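Section 7: Setting up the Stevard dehumidifier

Read this section before you plug the unit in for the first time. If you bought the Stevard second-hand, or it has been in storage since last winter, start at step 1 all the same.

7.1 Choosing a place

1. Pick a room with the doors and windows shut. The dehumidifier dries the air in one closed space. It will not dry a whole house through an open door.

2. Stand the unit on a firm, level floor. A thick rug can block the lower grille.

3. Leave a clear gap of 10 cm at the back and on both sides. Curtains, coats and bedding should be kept well away from the air outlet on top.

4. Once the unit is in place, let it stand upright for two hours before switching on. If it was carried on its side, leave it overnight.

Caution: Do not use the unit in a bathroom or within reach of a tap.

Storage baskets, boxes and shoe racks are often pushed up against the unit after a few weeks, when people stop noticing it. Check the gap each time you empty the tank.

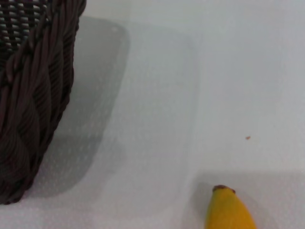
5. Plug directly into a wall socket. Do not use an extension lead or a timer plug. The unit needs to run its fan for three minutes after the compressor stops, and a timer plug will cut this short.

7.2 Fitting the tank

1. Pull the tank straight out from the front, using the recess under the label.

2. Remove the packing foam from under the float. There are two pieces, and the smaller one is easy to miss.

3. Move the float up and down with a finger. It should travel freely and drop back under its own weight.

4. Slide the tank in until it clicks. The red TANK light goes out.

Note: If the red light stays on, take the tank out and try again with the handle folded down. On units with a serial number ending in 842 the handle is a little stiff and may need pressing flat.

7.3 First run

1. Press POWER. The display shows the current humidity in the room.

2. Press MODE until AUTO appears.

3. Use the arrow keys to set the level you want. For most living rooms 55 is a sensible start. Lower settings use more electricity and can dry out timber floors and furniture.

4. Leave the unit running for a full day before you change the setting. The reading will drift up and down at first as moisture comes out of walls, carpets and soft furnishings.

A reading that stays at 100 means the sensor is wet or faulty. Switch off, wait an hour and try again. 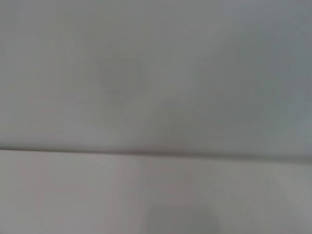
5. Empty the tank when the red light comes on. The unit stops by itself when the tank is full, so there is no risk of overflow. The water is not fit for drinking or for pets.

7.4 Continuous drainage

The drain hose is sold separately. Cekorby hoses fit without an adaptor.

1. Switch off and unplug.

2. Take out the rubber bung at the back and keep it somewhere safe — the tank will leak without it if you go back to normal use.

3. Push the hose on as far as the collar and run it downhill to a drain. Any loop or rise in the hose will send water back into the tank.

4. Check the joint for drips after the first hour.

Caution: Below 7 degrees the coil may ice over. The unit will pause to defrost, and the display shows DF. Leave it switched on while this happens.

For spare bungs, floats and filters, write to Janelle Belmonte at Hullbridge Spares, giving the serial number from the rear plate. Cleaning the filter is covered in Section 8.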